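Stellenausschreibung

Die Stiftung Keltholm ist Trägerin von Einrichtungen der stationären Altenhilfe und der Gemeinschaftsverpflegung. Für das Haus Hitis mit 168 Bewohnerinnen und Bewohnern suchen wir zum nächstmöglichen Zeitpunkt eine

Leitung der Hauswirtschaft und Speisenversorgung (m/w/d)

in Vollzeit. Die Stelle ist unbefristet. Eine Besetzung in Teilzeit ist grundsätzlich möglich, sofern die Leitungsaufgaben durchgehend abgedeckt sind.

Das Haus Hitis kocht selbst. Die Küche versorgt neben den Wohnbereichen auch die Tagespflege und den offenen Mittagstisch, der von Anwohnerinnen und Anwohnern des Quartiers gut angenommen wird. Der Hauswirtschaft sind 20 Mitarbeitende in Küche, Service, Wäscheversorgung und Reinigung zugeordnet. Die Stelle ist der Einrichtungsleitung unmittelbar unterstellt.

Ihre Aufgaben

Fachliche und disziplinarische Führung der zugeordneten Mitarbeitenden einschließlich Dienst- und Urlaubsplanung
Erstellung der Speisepläne im vierwöchigen Turnus unter Berücksichtigung von Schonkost, passierter Kost und ärztlich verordneten Kostformen
Verantwortung für Wareneinkauf, Lagerhaltung und Budget
Sicherstellung und Dokumentation der Hygienestandards nach HACCP
Weiterentwicklung der Tischkultur in den Wohnbereichen in Abstimmung mit der Pflegedienstleitung
Einarbeitung neuer Kräfte und Begleitung der Auszubildenden

Der Tischkultur kommt im Haus besondere Bedeutung zu. Im vergangenen Jahr wurde die Ausgabe auf den Wohnbereichen vom Tablettsystem auf Schüsseln und Portionierung am Tisch umgestellt. Die Auswahl von Geschirr und Besteck für Personen mit eingeschränktem Sehvermögen oder verminderter Handkraft ist noch nicht abgeschlossen und wird von der künftigen Leitung verantwortlich fortgeführt.

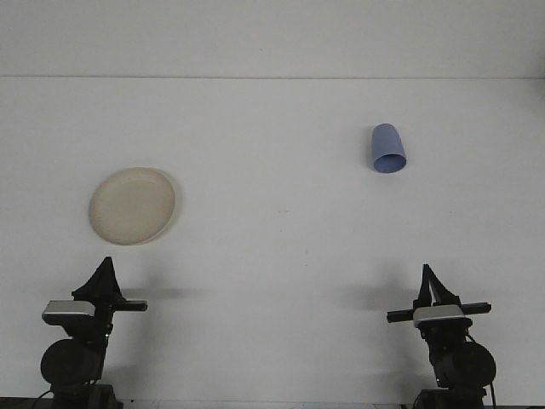 Ebenso steht die Neuordnung der Wäscheversorgung an. Der Vertrag mit der Wäscherei Gkikas wird überprüft — von der Stelleninhaberin oder dem Stelleninhaber wird erwartet, dass sie oder er hierzu im ersten Halbjahr einen eigenen Vorschlag vorlegt.

Ihr Profil

Abgeschlossene Ausbildung als Meisterin oder Meister der Hauswirtschaft, hauswirtschaftliche Betriebsleitung, Küchenmeister/in oder ein Studium der Oecotrophologie
Mindestens 4 Jahre Berufserfahrung, davon ein Teil in leitender Funktion
Kenntnisse in der Verpflegung älterer Menschen, insbesondere bei Demenz und Schluckstörungen
Sicherer Umgang mit den üblichen Office-Anwendungen; Kenntnisse des Warenwirtschaftsprogramms Pikik sind von Vorteil, eine Schulung wird angeboten
Bereitschaft zur Übernahme von Diensten an Wochenenden und Feiertagen nach Plan

Wir bieten

Vergütung nach den Arbeitsvertragsrichtlinien der Stiftung mit Jahressonderzahlung
Betriebliche Altersversorgung und Zuschuss zum Jobticket
Fachliche Fortbildung während der Arbeitszeit
Eine strukturierte Einarbeitung, an der die bisherige Leitung beteiligt ist
Verpflegung aus eigener Küche zum Mitarbeiterpreis

Schwerbehinderte Bewerberinnen und Bewerber werden bei gleicher Eignung bevorzugt berücksichtigt. Vor Aufnahme der Tätigkeit sind ein erweitertes Führungszeugnis und die Belehrung nach § 43 Infektionsschutzgesetz nachzuweisen.

Bewerbung

Ihre aussagekräftigen Unterlagen richten Sie bitte unter Angabe der Kennziffer 2852 bis zum 12/1/21 an die Stiftung Keltholm, Personalabteilung, zu Händen von Iraklis Koutsoukos. Bewerbungen per E-Mail werden nur als zusammenhängende PDF-Datei angenommen. Die Vorstellungsgespräche finden voraussichtlich im Januar im Haus Hitis statt; eine Hospitation in Küche und Wohnbereich kann im Anschluss vereinbart werden.

Kosten, die im Zusammenhang mit der Bewerbung entstehen, werden nicht erstattet. Postalisch eingereichte Unterlagen werden nach Abschluss des Verfahrens datenschutzgerecht vernichtet und nur zurückgesandt, wenn ein ausreichend frankierter Rückumschlag beiliegt.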